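The Plonex home saliva collection kit is back in stock, and we're really happy with the new version! If you've been tracking your cortisol or working with a practitioner on sleep and energy questions, you'll know how fiddly saliva testing can be. Plonex has fixed most of the things our customers grumbled about (the flimsy labels, the tiny instructions, the cap that needed the grip of a rock climber), and the price has stayed where it was.

## What the kit is for

Cortisol goes up and down through the day. In most people it climbs in the early morning and drifts lower toward bedtime. A single blood draw catches one moment of that, and the trip to the lab can push the number around all by itself. Collecting saliva at home lets you take samples at set times, in your own kitchen, in your slippers if you like.

The kit is a collection kit only. Your results come from whichever lab your doctor or practitioner uses, and they should be the one to go over them with you. Please don't start, stop or change any hormone or steroid medicine on the strength of a home sample.

## What's included

- Collection tubes with screw caps, color coded for morning, noon, evening and bedtime
- 2 spare tubes
- Write-on labels that take ballpoint as well as marker
- A collection log with space for wake time, meals and medicines
- 2 absorbent pads and a sealable transport bag
- Instruction booklet, now in a type size grown-ups can read

The return mailer is sold separately, as many labs send their own. If yours doesn't, the Skekley padded mailer fits the tubes nicely with the transport bag closed.

## What's changed in this version

The caps are the big one. They have deeper ridges and a wider top, and they close with a click you can feel. People with sore hands asked for this over and over, and we've been opening and closing ours at the packing table all week just because it's so satisfying.

The fill line has moved too. It used to sit under the label, so you had to hold the tube up to a lamp and guess. Now it's printed on the opposite side – a small thing, but it makes that first sleepy sample so much easier.

And the log has gone from a folded slip to a proper card. There's room to note a bad night, a hard workout or a late coffee, all of which your practitioner will want to hear about.

## Collecting a good sample

Read the booklet the night before. Leave the morning tube next to your bed with the log and a pen, so you aren't hunting around while the clock runs.

Rinse your mouth with plain water, wait ten minutes, then let saliva pool and drip it into the tube. Don't chew gum to speed things up. Skip brushing, eating and drinking anything but water for the half hour before each sample. If your gums are bleeding, wait for another day, as blood can throw off the reading.

Bubbles don't count toward the fill line! Tap the tube gently and top up if you need to.

Freeze the tubes unless your lab tells you something different, and write the time on each one before it goes in. Labels stick much better to a dry tube at room temperature. 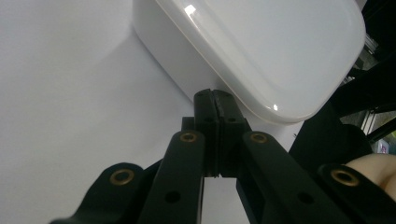
*Smooth white surfaces, easy to wipe down.*

## Goes well with

**Rønning freezer rack.** Keeps tubes upright so they don't roll under the peas. Holds one full set plus the spares.

**Morkow timer.** A plain little timer with 2 alarms and a big display. Handy for the evening and bedtime samples, which are the ones everybody forgets.

## Ordering details

| | |
|---|---|
| Item number | 340 |
| Sold as | Single kit |
| Storage before use | Room temperature, out of direct sun |
| Suitable for | Adults |
| Returns | Unopened kits only |

We can't ship kits that have been opened back to Plonex, so check with your lab before ordering that they accept this type of tube. If they'd like to see the tube specs first, send us a note through the contact form with the item number and we'll email the sheet over.

Page updated October 6, 2024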